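Open day at the Drudilmont robot lab: a visit report
May 12, 2025

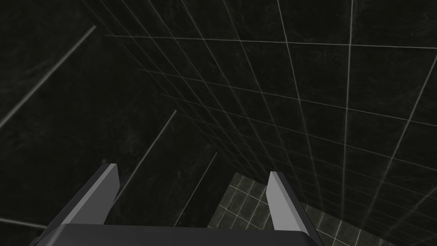

The Usent people run their open day out of a former carpet showroom, and the signs for underlay are still up in the stairwell. I had signed up for the 2 pm tour expecting arms swinging around behind safety glass. What we got first was a row of desks, a row of monitors and a very good coffee machine.

The reason is that most of the practice happens in simulation. The lab is collecting examples for a learning system called Pusine, and an example here means one attempt at a job, recorded from start to finish, with the view from the gripper saved alongside every move. A decent operator gets through 100 in a shift. The target for July is 699, a number our guide declined to explain and seemed a little tired of.

The virtual rooms are not much to look at. One had dark tiled walls, a paler patch of tiled floor and an open gripper with nothing in it, and it reminded me strongly of the showers at my old swimming pool. Our guide said the surfaces get swapped between batches so that Pusine doesn't fall in love with one particular wall. I have known decorators with the same problem.

Visitors were allowed to try. You hold a controller, you watch the gripper's view, and you find out that you have no idea which way is down. My first attempt lasted 12 seconds and ended in a wall. They kept it - failed runs are labeled and stored too - so I have now made a contribution to science, filed under "collision."

After that came the hardware room, which they call Nakamura for reasons that predate everyone on the tour. It holds a real arm, a bench and a long list of rules about sleeves. The demonstration was postponed twice and then became a slide show.

Entry is free, but there are only 200 places, and the parking lot fits far fewer cars than that. Bring a sweater. The next open day hasn't been announced yet, and the sign-up sheet by the coffee machine had run out of lines by the time I got to it.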